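An afternoon at Ahonen's open day

I went along to the Ahonen open day mostly for the grippers, and I stayed far longer than I meant to! Linnea Haugland was running the two-arm bench, and she let me have a go with both sets of fingers on offer - the Zavulano ones and the Jurnero ones. Same arms, same controller, so a pretty fair comparison.

The job everyone wanted to try was the key ring. Thin metal things are horrid for big chunky fingers, and a wrist camera only helps so much when you're looking straight down the gap.

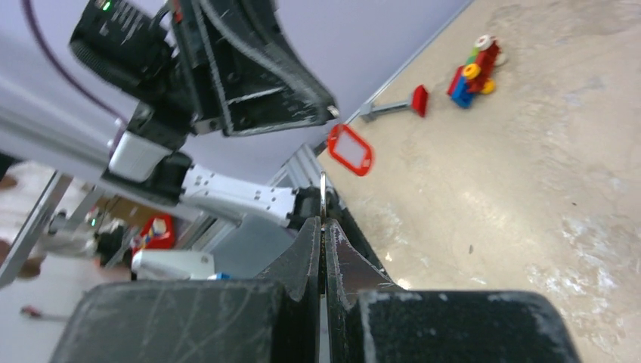 My first 3 goes were hopeless (I kept closing too early), but I got the hang of it after that. I liked the Jurnero pair better for small stuff, though the Zavulano felt steadier to drive. Linnea reckons worn pads grip just as well as new ones, and I'm not sure I agree - I'd want to try fresh ones side by side.

There's another open day in August and I've already put my name down for the Diltlow controller.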